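Sovari 双臂厨房工位，维护包 + 备件，页面十月更新过一次。旧版的腕部支架说明作废，以这页为准。

适用：头部相机、双臂、双手多指的配置。单臂版别看这页，线序不一样。

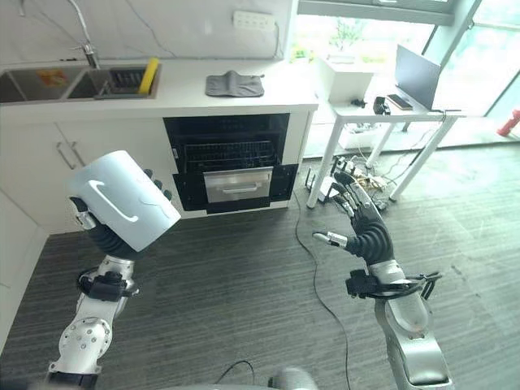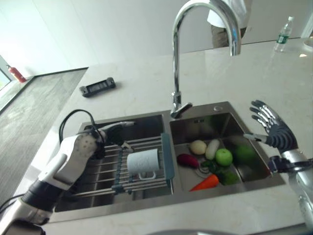
**缪立舟** ｜ Sovari 现场调试与维护

## 这一页卖什么

维护包一套，型号 SK-307。里面的东西：

- 腕部支架，左右各一，黑色，带螺丝
- Flelar 软护套，手背线用，已裁好
- 指尖套一袋，混装
- 线夹、扎带、魔术贴
- 内六角扳手一把，扭力起子一把
- 校准卡一张（别折）
- 纸质线序表，左右手分开印

不含：手本体、臂罩、控制盒。手坏了走返修，Zedton 的手不要自己拆掌壳，拆了保修就没了。臂罩可以单买，页尾有。

## 装之前

先断电。急停拍下去不算断电，要关控制盒背后的总开关，等指示灯全灭。灯灭之前手指可能会自己松一下，手里有杯子的先拿走。

工位周围清一遍。台面上的手机、水瓶、电脑都挪开，地上的线理到一边。洗碗机门要关，手臂放下来的时候会擦到门沿，换过两块臂罩都是这么来的。

水槽里如果放了练习用的果蔬，先捞出来，擦干再放回。沥水架可以不动。

## 腕部支架

支架抱在手掌下面那一截，左右不通用。线出口朝外，朝里的话弯腕时会夹线。图一里左手握着淡蓝色杯子、右手张开，两只手腕下面的支架和线都能看到，装完大致就是那个位置。

步骤：

1. 松旧支架，四颗螺丝都松一半，再逐颗退出来。
2. 擦腕部外壳，酒精布就行，不要喷。
3. 新支架套上去，先不拧紧，转一下腕，看线有没有跟着扭。
4. 对角拧。扭力起子拨到 11 那一格，听到咔哒就停。
5. 线夹扣上，留一个拳头的余量。

拧完晃一下。有响声就是没到位，重来。

常见错：支架装反。装反了也能拧紧，也能动，跑一上午没事，下午开始报左手掉线。先看出口方向，不要一上来就换线。

## 手背线

这根最容易坏。图二左手背上那根黑线是往上拱出一个弧的，弧要留，别嫌难看把它绑平。绑平以后手指全张开时接头受力，外皮看着好好的，里面断了。

弧也不要太大，太高了会勾龙头。龙头是高弯管的厨房尤其注意，左手从水槽一边移到另一边之前，先用手拖动一遍，慢慢走，看弧顶过不过得去。过不去就把护套往下推一点，或者把弧的方向转到外侧。

Flelar 护套接缝朝上。靠水的一侧不要有接缝。护套不防水，只是防溅，整只手泡进槽里是不行的，有人问过好几次了，再写一遍：不行。

换护套的时间看磨损，发白就换，不用等破。

## 指尖套

薄的给捏，厚的给握。袋子里是混的，自己分一下。

- 拿杯子：食指中指用厚的，拇指用厚的
- 拿叶菜、纸巾这类软东西：全用薄的
- 果蔬混着拿：拇指厚，其余薄，握力调低一档

套到底，指腹的纹路朝里。套歪了触觉读数会一直偏，Morrison 控制盒里显示"接触未释放"，很多人以为是传感器坏了寄回来，拆开一看套歪了。先重套一次在报修。

沾了洗洁精要冲干净，清水，晾干，不要用吹风机热风。晾干之前别装回去。

单只指尖套标称 2000 次抓握。带把的陶瓷杯磨得快，会提前。有凹痕就不要等次数了。

## 校准

换支架必须校准，只换指尖套可以跳过手眼那步，只做触零。

顺序：

1. 双手离开台面，手指张开，掌心空着。
2. 总开关打开，等 Morrison 自检完。中间别碰臂。
3. 触零：菜单"手"→"触零"，左右各做一遍。
4. 校准卡平放在水槽旁边的台面上，压住四角，不能翘。
5. 菜单"头"→"手眼"，选左手，再选右手。
6. 存。不存的话断电就丢，界面不会提醒。

校准最多跑 13 分钟，超了就停掉重来，多半是卡反光。大窗户的房间白天很容易反光，拉帘子，或者等傍晚再做。不锈钢水槽也会反，卡别贴着槽沿放，往外挪一点。

机身前面那块灰色外壳有时会进到头部相机的下沿，属于正常，不用调头。如果它占得明显比平时多，说明头部俯仰松了，先紧俯仰再校准，顺序反了白做。

## 试跑

校准完别直接上任务。空手走一遍，再拿一样东西走一遍。

先拿杯子。把手朝外，手指从侧面合，停住，看腕线有没有被拉紧。没问题就放下，换另一只手。

然后是水槽。左右手同时进槽的时候看两边小臂会不会碰，中间那根龙头是最大的障碍，路径要绕前面走，不要从后面钻。龙头把手也要避开，碰开了水会溅到掌壳。试跑期间总阀关掉最省事。

软的东西放最后试，纸巾卷这类，握力从最低一档往上加，捏扁了就退一档。

旁边站人的话，站在台子另一边，手不要伸过台面。急停要有人拿着，别放在桌上。

## 日常

每班：
- 看手背线，看弧，看护套
- 腕部支架晃一下
- 指尖擦干净
- 地上的线有没有被踩、被椅子压

每周：
- 触零一次
- 臂罩的通风孔吹一下，孔里会积面粉和毛
- 内六角过一遍支架螺丝，扭力不变
- 线夹有没有裂

每月：
- 手眼校准
- 备份 Morrison 配置，存两份，一份别放在工位那台电脑上

记录本放在工位，写什么时候换的、换了什么。写了后面的人少走很多弯路，不写我们远程也查不出来。

## 报错对照

| 现象 | 先查 | 再查 |
|---|---|---|
| 左手掉线，重启又好 | 支架方向 | 手背线接头 |
| 右手拇指不动 | 指尖套卡住 | 返修 |
| 接触未释放 | 重套指尖套 | 触零 |
| 抓偏，每次偏同一边 | 手眼校准 | 头部俯仰 |
| 抓偏，方向乱 | 反光 | 腕部松动 |
| 腕部发热 | 停机，断电 | 返修，别拆 |
| 自检过不去 | 总开关关掉重开 | 控制盒线序 |

"抓偏，每次偏同一边"那行，问得最多。深色的东西和槽底的阴影混在一起也会偏，换个浅色的试一下，浅色不偏就不是机械问题，调灯。

## 单买备件

- 腕部支架，左 / 右，下单写清楚哪边，写"一对"会按一左一右发
- Flelar 护套，已裁
- 指尖套，薄 / 厚 / 混
- 手背线，带接头，不带护套
- 白色带孔臂罩，左右同款
- 校准卡

线和支架建议一起换。只换线也能发，不拦。

## 退换

拆封的指尖套不退。支架没上过螺丝的可以退，螺纹上有痕迹就算用过。校准卡折了不退，重新买一张，不贵。

返修的手请装回原盒，手指用泡棉垫住，线要盘好放在掌心外侧，不要缠在手指上。盒子没了找我们要，别用气泡膜裹一裹就寄，上次收到一只，小指掰了。

寄之前把指尖套取下来，不然收到还要帮你们拆，拆下来的不寄回。

报修邮件里附上：控制盒序列号、哪只手、报错原文、最近一次换件的记录。有视频更好，拍手腕以下那段，别只拍屏幕。

线序表电子版还在改，先用纸质的。左手那张背面印刷有误，第三行和第四行对调来看，新一批已经改了。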